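About Us

Dolell began in a cold January with one second-hand oven, a borrowed van and Petronella Radebe's firm belief that people would eat better rusks if only somebody would make them. She had grown up dunking her grandmother's buttermilk rusks into very milky tea, and when she moved to Grulton she missed them so much that she started baking her own (the first few trays were, by her own account, fit for building walls with). Her neighbours were kind about them, then keen on them, and before long there was a queue at her kitchen door on market mornings.

Xiaoqing Song was in that queue. She had spent years in a tea shop and had strong opinions about what ought to go next to a cup, and the two of them got talking and never really stopped. Xiaoqing brought the sesame and ginger rusk, still our best seller, and she also brought the bookkeeping, for which Petronella remains grateful every single month.
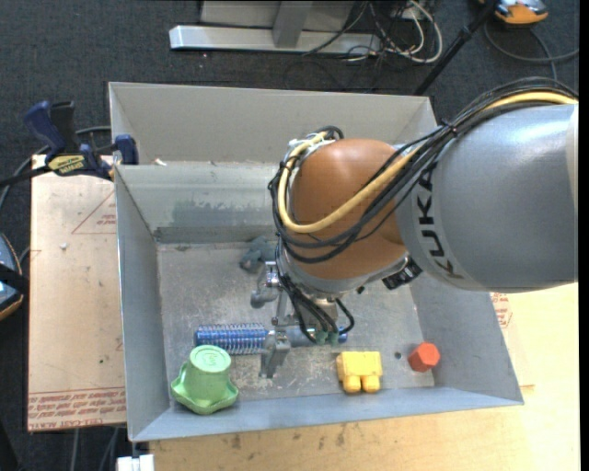
A KUKA arm reaching down into an open metal bin.

These days we bake 6 kinds of rusk, along with a seeded oat biscuit we call Omo, named after Petronella's old dog, who was much the same colour. Everything is still baked twice and dried overnight, which is slow, but we have tried hurrying it and the crunch is simply never the same! We supply 30 shops and cafés, and we post boxes all over the country to people who write us the loveliest letters. Please do keep writing, we pin them up by the kettle.

Our flour comes from Laaksonen, a family mill we have bought from since our second year, and our butter and eggs come from farms near enough to visit.

If you are passing, the shop at the front is open every morning until the trays are empty, and there is always a pot of tea on the go. Broken rusks are sold by the bag at the counter, and they taste every bit as good as the whole ones.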